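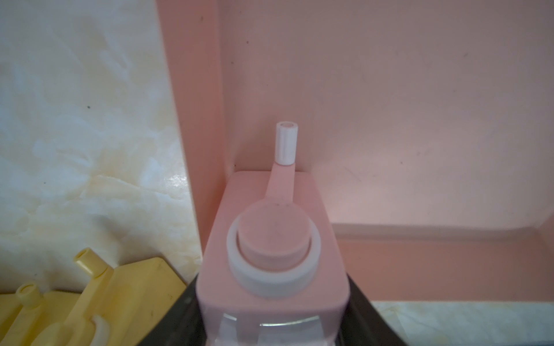
Home | Projects | Music | Contact

Singing in a Small Room: Term Project Report

Thursday, January 21, 2021
By Shanti Rathore

I picked practice rooms for my project because I sing in one nearly every day, and I wanted to know why my low notes vanish there! My partner, Vivek Kashyap, plays cello and had the same complaint.

We recorded 14 short takes in November, in two rooms at Skotthorpe Hall – Vivek on open strings, me on slow scales. 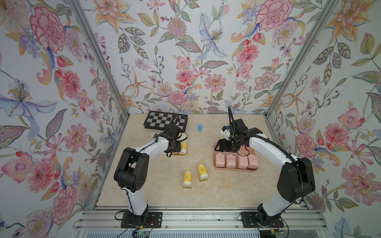 Bare walls throw the high notes straight back at you, so my top range sounded huge and a bit harsh. Ms. Chaturvedi suggested we try heavy curtains next. Paper, even a lovely floral wallpaper with peonies and irises, is too thin to soak up much, but thick cloth made my vowels so much clearer.

The corners were the best surprise. Vivek moved his chair into one
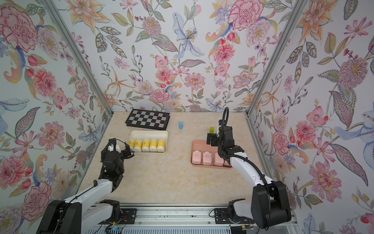
and his lowest string suddenly boomed. We ran that take five times for the fun of it. Next term I want to try a duet – both of us, one corner each.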